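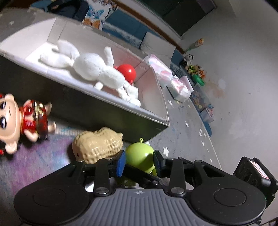
I check the finger pads on my hand-held gripper every 100 grabs, and it takes me 5 minutes tops. First, wipe both pads with a damp cloth and let them dry. Then open and close the jaws slowly and feel for any grittiness at the pivots. If a screw has backed out, snug it up by hand – please don't crank on it! I did that once with my old Jarnard set and had to order a whole new linkage.

Next, try a light grip on something smooth and round, then on something with an awkward shape, like a little doll. Do that 3 times each. If it slips, swap the pads (both sides together, or it'll pull crooked).

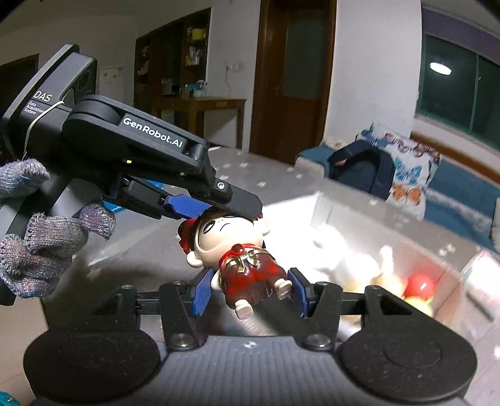

How often should the pads be replaced?

I change mine at 2,000 grabs, or sooner if the surface has gone shiny.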